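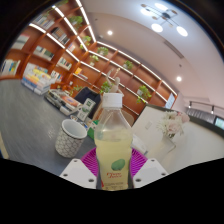

Juice bottle between the fingers, Jedbridge reading room.

Data collection update – from Salma Mansour

Quick one this month, we're still in the middle of it. The bottle set is at 411 usable demonstrations. Target for the first training run is 3556 across all the objects, so yes, long way to go. But the pace is better than it was and the files are cleaner.

For those who missed the last update: people do the task by hand with the hand-held gripper, the camera on it records the whole thing, and the recordings go into the learning system as examples. No arm needed on site. Pick up the bottle, move it, put it down on the round coaster, let go, back off. Then again from a different spot. And again.

What we've learned so far, in no order:

Slow down at the release. Most of the 157 clips we threw out had the same problem – fingers open and the hand is already leaving. The policy copies that. Last build let go of bottles while they were still an inch up. Ermanno Guerra has been re-recording the worst group and his hold a beat, open, hold a beat rythm is what we want from everyone now.

Don't tidy the table. Books, mugs, boxes, flowers, leave them. We had one early batch on a bare bench at Vevmont and the model trained on it fell apart as soon as there was a cup nearby.

Start positions. Vary them more than feels natural. People drift back to the same comfortable approach after ten minutes or so, always straight on, always the same height.

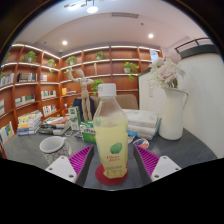

Clear bottles are still the hard ones. See-through at the shoulders, liquid lower down, whatever is behind shows through and the background keeps changing as you move in. Beril Avcı wants more close approaches from low down and a few where the grip is taken nearer the cap. Please label those separately, "high grip" in the notes field, otherwise they get mixed in with the regular ones and we spend a morning pulling them apart.

Also: one attempt per clip. If you miss, finish the recovery, keep it, mark it as a recovery. Those are useful. Two tries with a chat in the middle is not.

Coming up – mugs next, handle grasps only at first. Annag Swanson is writing the task sheet and will send it round when its done. The Suvunar group gets the same sheet so the two sets can be merged without renaming everything like last time.

We could use 2 more people for the afternoon sessions. No experience needed, training takes under an hour. Email Annag. First full training run is planned for September.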